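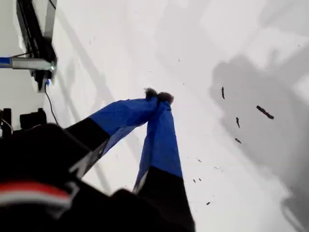 白い天板をどう選び、どう保つか　作業台の表面材について担当者に聞く

2023年9月20日（水）

作業台の天板は、什器の仕様書では最後の一行に置かれることが多い。Nolgateの作業室では、その一行の検討に11週間をかけた。白で、わずかに艶のある面。選定から日常の手入れまでを受け持つ設備担当者に、経緯と運用を聞いた。

色の決定は早かったという。「灰色と白の二案で始めました。灰色は汚れが目立ちません。それが困るのです。糸くずや粉が落ちたときに見えないと、拭く時期が決められない。黒い部品や濃い色の小物を置いたときの輪郭も、白のほうがはっきりします」

難航したのは艶である。完全な艶消しは照明の映り込みが少ない反面、表面の細かな凹凸に鉛筆の粉や皮脂が入り、水拭きでは落ちにくかった。鏡面に近いものは拭き取りが容易だが、天井灯がそのまま映る。「Jinettiの見本を三種類、Tenellの見本を二種類取り寄せ、同じ照明の下に並べました。数値だけ見て決めるつもりでしたが、座る位置で見え方が変わるので、結局は椅子を動かしながら見ています」。採用したのはJinettiの中間の艶の品で、見本の段階では二番目の候補だった。

照明側にも手を入れた。天板が明るいと、机上照度が同じでも眩しく感じる作業者が出る。設計値は1,000ルクスのまま変えず、灯具を作業者の正面から側方へ移した。「照度を下げる案もありましたが、細かい作業で不満が出ます。位置の変更で済んだのは助かりました」

天板の奥行きは603ミリメートル。半端な数字の理由を尋ねると、壁側の配線用の隙間から逆算した値だと答えた。「600で発注すると、手前の縁が脚の枠より引っ込みます。3ミリの差ですが、肘が当たる場所なので揃えました」

手入れの手順は単純である。乾いた布で一方向に払い、続いて固く絞った布で拭き、最後に乾拭きする。中性洗剤は週に一度に限る。研磨剤入りの洗浄剤とメラミンスポンジは使わない。「一か所だけ強くこすると、そこだけ艶が変わります。斜めから見ると分かる。直せません。印を消したいときは、まず消しゴムを試してください」

擦り傷については、許容する範囲を決めてある。爪が引っかからないものは記録だけ残し、引っかかるものは写真を添えて管理表に載せる。硬い物を引きずらず、持ち上げて移すことも掲示した。導入から269日の時点で、管理表に載った傷は二件。いずれも手前の縁の近くにある。

台の周囲の整理については、Vandenbergheの棚を横に足し、工具と布類の置き場を分けた。布は用途ごとに色を変えず、畳み方で区別している。「色分けは洗濯に出すと混ざります。水拭き用は四つ折り、乾拭き用は三つ折りです。慣れると手で分かります」

次の更新では、天板を二分割にする案を検討している。傷んだ側だけを交換できるが、継ぎ目に粉が溜まる。見本はTenellに依頼済みで、9月末に届く予定だという。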